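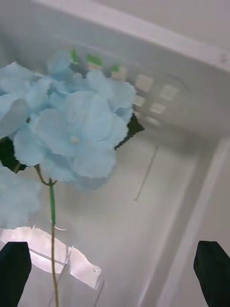 # Vatgate Stems

November 2018
By the Vatgate data team

Vatgate Stems is a set of robot demonstrations for anyone who wants to teach an arm to pick up long, thin, floppy things. We started it after getting tired of blocks and mugs, and artificial flowers have been a wonderful way to make life harder for a policy! All the color and all the bulk sit up at the bloom, while the part you want to grab is usually a skinny green line below it. With the pale blue hydrangea, the stem runs down between the open fingers but closer to the left one, and there is a little side branch forking off near the top. A model that goes for the biggest blob of color will close on petals, and we would love to see yours learn to go for the stem.

## What you get

Each episode is one attempt by a human operator driving the arm. It is stored as its own folder with:

- wrist camera video
- arm joint positions and gripper opening, matched to the video by timestamp
- the operator's commands
- a short text instruction, such as "pick up the blue flower by the stem"
- an outcome label: `success`, `partial` or `fail`

Video is recorded at 30 frames per second. There are 33 different artificial stems in this release, single blooms and branching sprays mixed together. Episodes run up to 90 seconds, and the operator ends the episode by hand when finished.

Failed attempts are in here on purpose -- please don't filter them out before you have looked at a few. Some of the most interesting recoveries are in episodes labeled `partial`, where the first grasp slips and the operator comes in again lower down.

## How we collected it

Seven operators took turns. All of them practiced on a separate group of stems first, and none of the practice runs are included. Before each episode the operator reads the instruction, opens the gripper fully and starts recording. We asked people to move at whatever speed felt natural, so styles vary quite a bit. You will find one operator who creeps in and pauses before every grasp, and another who swoops.

Operators see only the wrist view while they drive. This was a big argument in our group back in April, and we are happy with where we landed. Whatever the operator knew about the flower at that moment, your model has the same pixels to work from.

## Splits

`train` and `val` share the same stems. `test_new` uses stems that appear nowhere else, and it is the number we care about. If you report only one result, make it that one.

Two older recording batches, called Merkari and Wutix, use a slightly different wrist mount. The camera pose for each batch is in `calib/`, so load the matching file or your projected grasp points will come out shifted.

## Labels

Grasp points are marked on the last frame before the fingers start to close. Labelers were told to mark the spot on the stem the operator was aiming for, even if the attempt went wrong afterward. On forked stems they also tag which branch it is. Where a leaf hides the stem, the point carries `occluded: true`, and you should expect those to be a little less exact.

## Known problems

- Near the bloom, petals get very close to the lens and go soft. We left this alone.
- Pale petals on a white background can lose their edges in bright light.
- Clear plastic film confuses every depth estimator we have tried. If you find one that copes, tell us!
- Gripper opening drifts slightly in long Wutix episodes. A corrected column, `grip_fix`, is provided next to the raw one.
- These are artificial flowers. Real stems bend and bruise differently, and nothing here measures force.

## Getting started

Run `python check.py` on the folder you downloaded. It looks for missing files and prints the episodes it can't open. Then try `play.py --ep`, followed by an episode name, to watch the video with the gripper trace under it. The loader in `ghanem/` is named after our storage server, Ghanem, and works without any of our other code.

Fixes to labels are very welcome. Send the episode name and the frame number, and we will put them in the next update.

Contact: Vatgate data team, through the project issue page | © 2018 Vatgate | Back to top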